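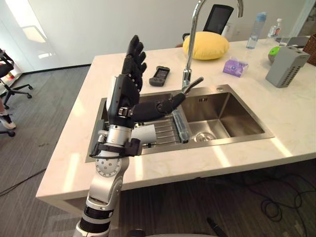
Match thread: Plundarley v Trorkska, second leg

touchline_58
Team news is in. Same back four as the first leg, which I don't understand after we let in 3 from set pieces. The new lad is on the bench again.

gorsehill
Same back four because the other two centre halves are injured. Who would you play?

touchline_58
I'd drop the holding midfielder back. He did it for most of April last season and we conceded twice.

gorsehill
Against the bottom sides. Trorkska put high balls in all night and he's the shortest man in the squad.
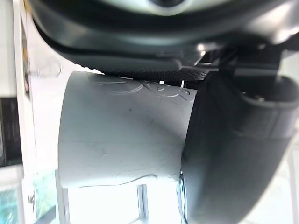

Anyway, we only need to win by two. They were poor away to Plandomero and they don't like being pressed. Get at the left back early and we'll have chances.

awayend_regular
On the coach now. 437 tickets sold for our end, which is decent for a midweek trip. The club said it would lay on a third coach if we got to 500, so a few people are driving instead.

saltmarket
I stopped going to midweek aways when the fares went up. I'll have the radio on in the kitchen.

(Edit: radio is working, commentary starts at half past.)

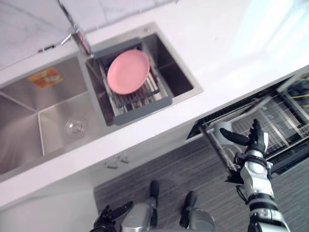
A double sink with a pink plate on the rack

touchline_58
Does anyone know if Huenchumán is fit? The club site says he trained, the paper says he didn't.

awayend_regular
He's on the team sheet, number 14. Starting on the right.

gorsehill
Good. He's the only one who can take a corner. Most of ours in the first leg didn't beat the first man.

saltmarket
I don't rate him as much as you lot do. He has one good game in four and goes missing when it's cold.

gorsehill
He's made more goals than anyone else in the side. Look it up.

saltmarket
I have. Most of them came before Christmas.

touchline_58
You're both right – he was very good until Christmas and he's been ordinary for two months. I'd still start him tonight.

awayend_regular
Parked up. Pitch looks heavy from the gate and there's a queue for the one turnstile they've opened. If anyone is driving, use the top car park, the bottom one is full.

gorsehill
Cheers. 2-0 to us, both from corners.

saltmarket
1-1 and out. Happy to be wrong.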